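Home | Features | Archive | Subscribe | Contact

The Long Repair

Thu 15 August
By Keisha Van Dusen 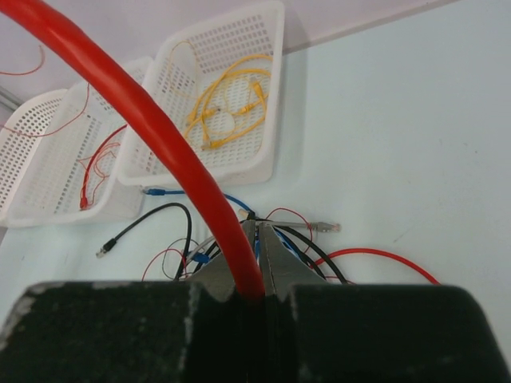
Page last modified in January by the web desk

When the Nesteseck Repair Hall opened its doors to the public, its founders expected to receive lamps, radios and the occasional kettle. The hall now accepts household goods of nearly every kind, and its register for the past year lists 200 completed repairs.

The service operates on two evenings a week. Residents bring an item, complete a short form and remain with the repairer while the work is carried out. A fee of $30 applies to electrical goods, and membership costs $43 a year.

Sveva Fabbri, who directs the hall, regards the presence of the owner as essential. "People leave with some knowledge of what failed," she said. "They return with better questions."

Spare parts remain the principal difficulty. Many makers close their parts lists within a few years of a sale, and the hall depends on donated machines for switches, belts and hinges. An agreement with the neighboring town of Privside now allows the two halls to share their stock.

A second location, in the former Sárközi bakery, is planned for next spring. It will have room for 50 visitors and a separate bench for sewing machines. Applications to train as a repairer are open to adults in both towns.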